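2020-04-20
Tayla Pryor

Fultness tabletop bin, small, grey

Back in after selling out in February. Small grey bin for the sitting room, bedside, desk, anywhere the kitchen bin is too far to walk to. We use one by the kettle in the office and one in the packing room.

Comes on its own or with a roll of liners. Loose liners also sold separately, see end of page.

What it's for: bottles, caps, wrappers, tissues, receipts, sweet papers, the plastic film off everything. Not for ash. Not for anything hot. Not really for food scraps unless you empty it every night, small bins get whiffy quick.

Will it take a drinks bottle? Most asked question by a mile. Yes, an ordinary small one, goes in neck up or neck down. Squash it first and put the cap back on, it stays squashed that way. Big two-litre ones no, they stick out the top and the whole thing gets tippy. Get the Fultness floor bin for those.

Liners. Thin see-through bags, the cheap sort are fine. Fold a good bit over the rim, press the air out down the sides with your hand, done. If the bag puffs up you've not pushed it down far enough. Keep a few spare ones flat underneath the one your using, saves going to the cupboard.

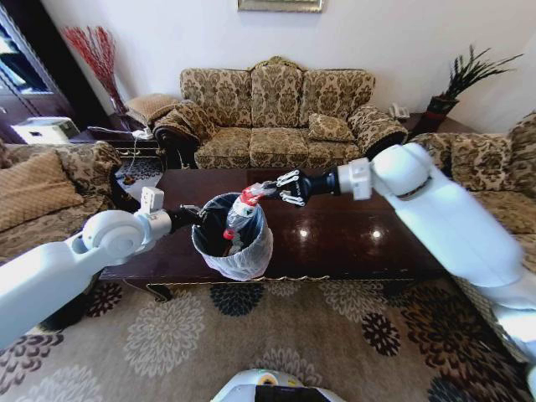

Supermarket pedal bin liners fit too but there's a lot of spare bag, so knot the extra at the back. Scented ones we don't stock, please stop asking Sebastião, he gets a headache.

On good furniture. Plenty of you have polished tables, we get the emails. The base is smooth and won't mark if it's clean, but grit gets under anything. Wipe the underneath now and then. Lift it, don't drag it. If the table is french polished or just old and precious, put a felt mat down, the Jernum round one is what we sell and it's the right size. Carved or raised edges, keep the bin well in from them so it sits flat.

Clearing up after guests. Carry the bin round to the rubbish, much quicker than ferrying bottles to the kitchen in armfuls. Hold it over the table while you fill it and drips land on wood you can wipe, not on the rug. Empty the dregs out of bottles first all the same. A thin liner will hold a splash but I wouldn't trust it with half a bottle of pop.

Cleaning. Warm water, washing up liquid, soft cloth. Dry it before the new liner goes in or the bag sticks to the sides. No scourers, they leave scratches that show on the grey. Not dishwasher safe, Heloísa Medeiros tried it for us and sent back a photo of somthing more like a soup plate.

Recycling. If your council takes bottles seperately, get two bins and put a sticker on one. Caps on or off depends where you live, check with them not us.

Prices
Bin only, 44 kr
Bin with one roll of liners, 60 kr
Two bins, two rolls, Jernum felt mat, 119 kr
Trade carton for guest houses and offices, 1,799 kr, ask Yasaman Kermani for the delivery slot

Colours. Grey only at the moment. The Dantas cream is discontinued and we have no more, not even the scratched ones. White is coming, no date yet.

Delivery. Goes by Vastis parcel, usual rates. Leave a note at checkout if you want it left with a neighbour. Collection from the side door still fine, ring first and stand back from the step please, we'll put it out for you.

Returns. Unused, with the cardboard sleeve, usual terms. Liners can't come back once the roll is opened.

From customers

"Bought two for my mother, one for the sofa end and one for the bedroom. Good size. Would like a lid." Guðlaug Ketilsson

"Nice plain bin. Bags a bit fiddly to get open, lick your finger. Well, maybe don't just now." S. Fagundes (yes, our Sebastião, he paid for his)

Lid: we've asked Fultness. They say no plans. Will put it on this page if that changes.

Spare liners, one roll, same bags as in the set. Price at checkout, it moves about with the supplier. Order more than one if you're ordering, postage is the same up to four rolls.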